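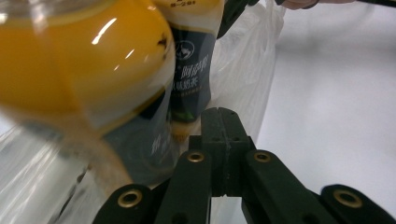

Plelton Hand-Held Gripper, Model 2
Part no. 1579
Sold by Sillham Tool Supply

The Plelton Model 2 is a hand-held gripper for recording grasp demonstrations with everyday packaged goods. The body and linkage arms are matte black plastic. The pivot points are fitted with brass-colored eyelets, which should be checked as described under Care and Inspection. The operator holds the tool from behind and works the fingers with a trigger.

What is in the box
Gripper body with linkage arms
Camera mount and cable clip
Hex key
Printed copy of the Plerkeck handling rules
Inspection card

Using the gripper under the Plerkeck rules

Many of our customers work under the Plerkeck handling rules, a short set of shop rules for manual demonstration work. The Model 2 can be used under them without changes. The points buyers ask about most are below.

Work surface. Use a plain, matte surface in a light color. Tape down any sheet that can slide. Wipe up spills before the next take.

Objects. Filled drink bottles are allowed if the caps are tight. Glass is not allowed without eye protection. Do not swap a filled bottle for an empty one partway through a set, as the two do not grip the same way.

Bags and wrap. Thin plastic bags and clear wrapping may be on the table as part of a task. Keep them clear of the pivots. If film gets into a joint, stop, let go of the trigger and pull it out by hand. Do not use a blade near the arms.

Hands. Only the operator's hand is on the tool. A helper may place or move objects between takes and must be clear of the fingers before the operator says "closing."

Cables. Route the cable through the clip and over the back of the wrist. A cable that crosses the table in front of the fingers fails the setup check.

Session length. Take a break after 40 minutes of continuous use. Change hands or change operators if the wrist gets sore.

Care and inspection

Check all pivots before each session. An eyelet that turns in its seat, or has a raised edge you can feel with a fingernail, has to be replaced. Open and close the fingers slowly and watch that both sides move together. After every 100 sessions, send in the inspection card or have a trained person sign it on site.

Clean with a damp cloth. No solvents. Sugary drinks left in the joints will make them stick, so wipe the arms the same day.

Customer questions

Can we use it as an end effector on an arm?
No. The Model 2 is rated for hand use only. The Plelton Were is the arm-mounted version and has its own risk assessment sheet.

Do operators need training?
The rules call for a supervised first session. Leena Miettinen runs these at our Sillham shop, and the next group starts in August.

Are the arms sold separately?
Yes, in left and right pairs. Replace both sides together.

Who do I contact about the rules themselves?
Vibeke Thorlacius keeps the current text. For parts and repairs, ask for Leif Gunnlaugsson at the service desk, open until 4 p.m.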